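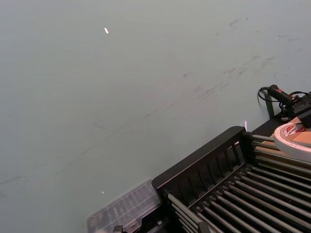
Catriona Lennox wants to know whether it is really true that a piano goes out of tune when nobody plays it, and would we please ask a tuner, because her sister has been telling her for years that a closed lid keeps everything just so, and the two of them have stopped discussing it at meals. Her note had been sitting in our mailbag since July, and I took it with me when I went to see Nazar Derkach.

He laughed before I had got to the end of it. "The sister," he said, "is wrong, but tell her gently. A piano doesn't know whether you're playing it. It knows whether the heating is on."

Nazar has tuned pianos in Bradcombe and the farms and villages all round it for most of his working life, and if you grew up here and had lessons of any kind, the chances are good that he has had his arms inside your childhood. He tuned my grandmother's upright. I'd forgotten this completely until he asked me what my mother's maiden name was, thought for a moment, and said, "Walnut case, sticky D, and a dog that sat on my feet." All of that was right, including the dog, whose name was Biscuit and who sat on everybody's feet.

We talked in his kitchen for the better part of an afternoon, with the kettle going on and off and a plate of poppy seed roll that kept being pushed in my direction. I had a list of questions, and we got to maybe half of them, and I don't regret the other half at all.

I asked him first how a person comes to tune pianos, because it isn't something I remember anyone mentioning on career day. He came to it through his uncle, he said, who tuned for a music school in Hotska and needed a boy to carry the bag. "I carried the bag for two years. I wasn't allowed to touch anything. I was allowed to hold the felt strip and I was allowed to be quiet. Being quiet was harder. Then one day he gave me the lever and told me to tune one note, one A, and he went out and had his lunch. A long lunch, with soup. When he came back he played it, and he said, 'Now do it again.' That was all he said to me for a week, I think. Now do it again."

What makes it hard, he explained, is that most notes on a piano have three strings, and all three have to agree with one another before you can even begin to think about the next note along. When they don't agree you hear a sort of wobble, which tuners call a beat, and the work is to slow the wobble down until it lies flat. He showed me on the piano in his front room, a small dark upright with rings on the lid from generations of teacups. He pulled one string a little out and played the note and let it ring. Once he had told me what to listen for I could hear it plainly, waow, waow, waow, and then he leaned on the lever so slightly that I didn't see his hand move, and it stretched out and went calm. I made him do it again, and then once more after that, like a child with a magic trick.

"And then after all this," he said, sitting back, "I have to make it wrong on purpose."

I must have looked blank, so he tried to put it simply, and I'll try to pass it on the same way. If you tune each interval so that it's perfectly sweet all by itself, the sweetness doesn't add up by the time you get to the other end of the keyboard, and somewhere there'll be a chord that howls. So you take a little from every fifth and give a little to every third, and spread the trouble so thin that it bothers no one. He likened it to hanging wallpaper in an old house where none of the corners are square. You hide it a bit in each strip, and if you're good at it, company never notices.

I asked about the electronic gadgets, since my nephew has something on his phone that tunes his guitar. I thought he might be sniffy about them, but he isn't. He has one, and he uses it when there's a vacuum cleaner running or a toddler singing along. "It's a good ear. It doesn't get tired. But it doesn't know the piano is old and the lady is only going to play hymns. I know she's going to play hymns. So I spend my time in the middle, where the hymns are."

That led us to customers, and I'm afraid we stayed there quite a while. He has tuned for people who stood behind him the entire time, and for people who handed him the key to the house and left for the airport. He has found pencils, a great many pencils, and hairpins, and a set of wedding photographs, and once a letter that he put back exactly where it was. I asked whether he'd read it and he got up to see to the kettle.

Anas Sayegh, whose mother taught half the town from the back room over the Tesfamariam bakery, told me on the phone that Nazar used to come in after the last lesson and that he and his brother were sent to bed to the sound of it. "One note, over and over, and then the next one up," he said. "I still can't fall asleep in a house that's too quiet." Nazar was very pleased to hear this and wrote it down on the back of an envelope.
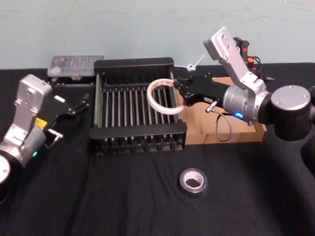
Page last updated: January 17, 2026

He was a good deal more serious when we came around to the matter of free pianos. You'll have seen the notices, at the library and on the board outside the grocery: free upright, must collect. He'd like people to be careful of them, though he hates to say it, because he can't bear to see a piano go to the dump either. A piano that hasn't been touched in a couple of decades may have loose pins, and if the pins are loose it won't hold a tuning through to supper. Families pay to have the thing hauled up the front steps and then they call him, and he has to stand in the living room with the children watching and say it. "I would rather be a dentist," he told me.

His advice is to ring a tuner before you ring the movers. Any tuner will do, he doesn't mind which. He once talked a couple out of spending 800 dollars to move a free piano from one side of the county to the other, and found them a plain little Skovex in a church basement that wanted only a cleaning and a new home. Their daughter plays it still. She sends him a card when she has learned something difficult, and he showed me the latest one, which had a great many exclamation points on it.

I brought him back, eventually, to Catriona and her sister. So what does put a piano out, if it isn't being left alone? Mostly the weather, he said, or what the weather does indoors. The big flat board behind the strings is made of spruce, and it swells in damp air and shrinks in dry air, and as it moves it carries the strings along with it. In our part of the world that means the pitch creeps up through the sticky months and sags once the furnace comes on. He likes to see the humidity in the room somewhere near 50 percent and, more than that, he likes to see it stay put. Keep the piano off the radiator. Keep it out of the sun if you can. An inside wall is kinder than an outside one, as a rule, and a houseplant on the lid is a thing he didn't wish to discuss.

Playing does matter a bit, he allowed. Hard playing will shift a string, and a piano in a practice room needs him much more often than one in a parlor. But the parlor piano drifts too, only more slowly and with better manners. And a piano nobody opens has other worries. Moths like the felt. Mice like everything. "So you can tell them the closed lid keeps out the cat," he said. "For this it's excellent."

He's been cutting back a little, he admitted, now that his knees have opinions about church stairs. Dalal Smadi has taken over the schools and most of the places out past the river, after going round with him for some time. I asked whether he had made her hold the felt strip and be quiet. He looked a little guilty. "Only at the beginning. She's better at the top octave than I am, she has young ears. I told her so once. I don't want to tell her too often."

When I spoke to Dalal afterward, she said that he still calls her after she's done the big piano at the school hall, to ask how the bass held up, and that she has caught him sitting in the back row at concerts with his eyes shut. "My husband thought he was asleep," she said. "I knew he was checking."

It had gotten dark by then, and I'd eaten far more poppy seed roll than I meant to. Before I left I asked if he ever plays for pleasure, because in all that talk he hadn't mentioned it. He said he plays badly, that his uncle played badly too, and that in his opinion it's a help, because you listen to the piano and don't get carried off by the tune. Then he sat down and played me something slow that he said was from Hotska, with a few stumbles in the left hand, and in the middle of it he stopped, frowned, played one note again, and reached for the lever.

I let myself out. He waved with the other hand.

Readers with questions for Nazar can still send them in care of this page, and he has promised to look at them. Kumaresan Thomas, yours about the squeaking pedal is already with him, and he says to try a little talc on the spring before you pay anyone to come out.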